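关于我们

首页 > 关于拉图赫鲁(Latuheru) > 我们是谁

拉图赫鲁是一所成人语言学校,开设印尼语、越南语、葡萄牙语、阿拉伯语和马来语课程。学员大多有工作,有家庭,有一本翻到第三课就放下的旧教材。我们对“轻松学会一门外语”这种说法一向不大相信,下面的介绍也按这个态度来写。

学校怎么来的

创办人鄂千江(Giang Ngô)早年在一家叫Jastel的培训机构教越南语。那里的招生海报上写着“三个月流利开口”。江老师教了几年,见过的学员里,三个月后能点菜、能问路、能把自己的职业说清楚的,有一些;称得上流利的,一个也没有见过。她向主管提过改海报,主管的答复是,改了就招不到人。

后来她和教葡萄牙语的特蕾莎·帕切科(Teresa Pacheco)一起出来办学。最初只有2间教室,隔音很差,一边练声调,一边练鼻化元音,互相都听得见。现在我们有17位任课教师,隔音好了一点,也只是一点。

学校的名字没有什么深意。常有人问是不是某种语言里的“桥梁”或“声音”,都不是,我们也不打算编一个。

我们不太相信的几件事

先说“沉浸式”。这个词如今什么都能装,课堂上不讲中文叫沉浸式,墙上贴几张外国风景照也叫沉浸式。一周上两次课,每次九十分钟,剩下的时间全在中文里过,很难说沉浸到了哪里。我们的初级班会用中文讲语法,该讲就讲,讲完马上练。有学员觉得这样不够“地道”,可以理解,但让一个零基础的人花二十分钟去猜一个介词的意思,我们看不出好处。

再说“母语者教师”。我们的教师里有母语者,也有后来学会的。卡蒂尼·哈托诺(Kartini Hartono)从小说印尼语,她自己讲过,刚开始教书时最答不上来的就是“为什么要加这个前缀”。她后来重新学了一遍本国语法,现在前缀那几课由她主讲。会说和会教是两门手艺,看简历时请两样都看。

然后是“学习风格测试”。总有人问入学前能不能测一下自己属于视觉型还是听觉型。我们试过,用的是一套叫Rornero的问卷,发了一个学期,按结果分了组。期末看下来,分组和成绩之间瞧不出什么关系,问卷便停了。倒是缺课次数和成绩关系很明显,这一条不需要问卷。

还有词汇量。广告里喜欢写“掌握3000词”,听上去很扎实。问题在于“掌握”怎么算:看见能认出来,和说话时能想起来,差得很远。我们中级班的词表也有3000个词,印在教材附录里,但我们从来不写“掌握”,只写“课上会遇到”。

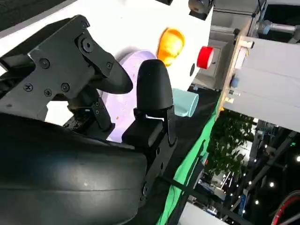
黑色部件近景,可见螺钉

课程怎么上

每个班分初级、中级和高级三段,每段两个学期。没有“冲刺班”,没有“速成营”。暑期有一门短课,内容是发音和日常用语,课程说明里写得很清楚:上完不会说这门语言,只是会念。

阿拉伯语由丽玛·纳贾尔(Rima Najjar)负责。这门课的第一个麻烦是学哪一种阿拉伯语。只教标准语,学员到了街上听不懂;只教方言,又读不了报纸。市面上有些课程说可以“一次解决”,丽玛看过其中几家的教材,意见是两样都只碰了个皮。我们的做法是先上一个学期标准语,第二学期加入黎凡特方言。这样安排也有毛病,很多人在第二学期会把两边混在一起,要乱上一阵子。报名前请有准备。

马来语由绍达·黄(Saodah Ngui)负责。外面常说马来语是“世界上最容易的语言”,她很不喜欢这句话。入门确实不难,没有声调,动词也不随人称变化,不少学员头一个月进步很快,到了词缀和书面语,速度一下子慢下来,于是以为自己退步了。她在第一堂课就会把后面的难处讲一遍,据说有人听完当场去退费。退费窗口在二楼。

越南语初级班前四周几乎只练发音,枯燥是真枯燥。葡萄牙语班可以选巴西口音或葡萄牙口音,人数不够时两班合并,请不要在报名时要求我们保证分班。

关于成绩和数字

不少同行会公布“通过率”。我们以前也公布过,后来撤下来了。通过率的算法太多:算报名的人,还是算参加考试的人?中途不来的人算不算?只要把没把握的学员劝退考试,数字立刻就很好看。

现在我们只公布人数。上一个完整学年,各语种注册学员合计251人。其中有人读完全部学期,有人读了两周就不来了,两种都在这个数字里。它能说明学校的大小,说明不了教得好不好。想知道教得好不好,来旁听一节课比较可靠。

网上关于我们的评价,好的和坏的都有。有几条五星评价写得过于热情,我们自己读着也有点怀疑,去查了一下,没有查出是谁写的。本校没有请人写过评价,也不用学费折扣换评价。如果有人以本校名义这样联系您,请告诉前台。

关于教学软件

我们使用Norkovov平台布置作业和收录音。它能记下您交没交作业,也能播放教师的批注。平台还带有一个自动发音评分,功能默认关闭。特蕾莎拿自己的录音试过几次,得分忽高忽低,她觉得不值得让学员为这个分数发愁。想打开的人可以在个人设置里打开,分数不计入成绩。

学员问过我们怎么看手机上的背单词应用。用着顺手就用,连续打卡多少天这种事不必太当真。打卡记录证明您每天打开过应用,其余的证明不了。

常被问到的事

能不能试听?可以,每个语种可旁听一节,不收费,也不会在课后把您请进小房间谈价格。

能不能保证学会?不能。

有没有证书?有结业证明,上面写明课时和出勤情况。它不是任何官方语言考试的成绩,有雇主要求官方成绩的,请另外报考。我们可以告诉您考试分几部分,但没有所谓的内部题。

几岁可以报名?满十八岁。家长来问儿童班的很多,我们没有受过教儿童的训练,所以不开。

价格为什么不写在网页上?写了,在“课程与费用”一页。教材费另算,同一页下方有说明,字号已经调大。

下一次招生

各语种初级班每年招生两次,其中一次在四月。葡萄牙语中级班下学期能不能开,要看报名人数,目前还定不下来。插班需要做一次分级谈话,由任课教师当面进行,不用笔试。您如果在别处学过,请把用过的教材带来,书上的笔记比证书有用。

前台平日下午和晚间有人。电话常占线,发邮件会快一些。

本页更新于22年8月23日

课程与费用 | 教师名单 | 旁听预约 | 退费规定 | 联系我们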